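March 2023. Notebook, audio restoration bench. Trolley, season one dubs.

Picked up where the December entry stops. Source is the Lunde set: seven Benex tapes of the children's variety show Trolley, second-generation copies with mono program on channel 1 and guide track on channel 2. Tape 3 has program on both channels with an offset between them, so do not sum it. Use channel 1 only.

Transferred tapes 1 through 4 at 48 kHz, 24 bit. Tape 2 needed a second pass after the head cleaning. First pass kept in the reject folder until the second one is checked end to end.

Main job was the voice track for the animated segments. The lead character is voiced by two different performers across the season and the credits do not say where the change falls. Cue sheet gives only the role name. By ear the switch is between the garden sketch and the bus sketch on tape 3: the later voice sits higher, and the sibilants are harder. Marked it in the session as VOICE A / VOICE B. The de-esser setting from A is too light for B. Separate preset saved.

Theme song exists in two mixes. The long one has the spoken intro and a full second verse. The short one fades before the verse and has laughter printed over the last bar. The laughter cannot be removed without damage to the vocal. Tried spectral repair on it at three strengths and all of them left the held note sounding hollow. Left as is.

Hum: mains component plus harmonics on tapes 1 and 2, low on 4. Notched the fundamental and the first two harmonics only. Going further up thinned out the host's voice. Dropouts on tape 4 patched from room tone in the same sketch. Longest gap falls inside applause and was filled from the applause on either side of it.

Catalog number 913 appears on the boxes of both tape 5 and tape 6. The slates disagree with the boxes. Going by the slates until Wasedholm sends the scanned production log. Do not rename files before that, since the edit list points to the current names.

Sync check against the reference picture: tape 1 holds to the end of the reel. Tape 2 drifts late by the closing song, corrected with a single resample of the whole reel. No cuts made to hold sync.
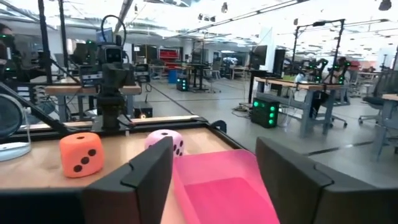
Foam dice and pink tray on the table.

Open items:
Tape 3, confirm VOICE A / VOICE B split against a credited episode.
Tape 4, listen again to the applause patch on headphones.
Tapes 5 and 6, hold for the log.
Tape 7, not started. Shell is cracked at one corner, move the reels to a donor shell before playing.
Loudness pass after all seven are in, same target for sketches and songs. Export the long theme mix as a separate file.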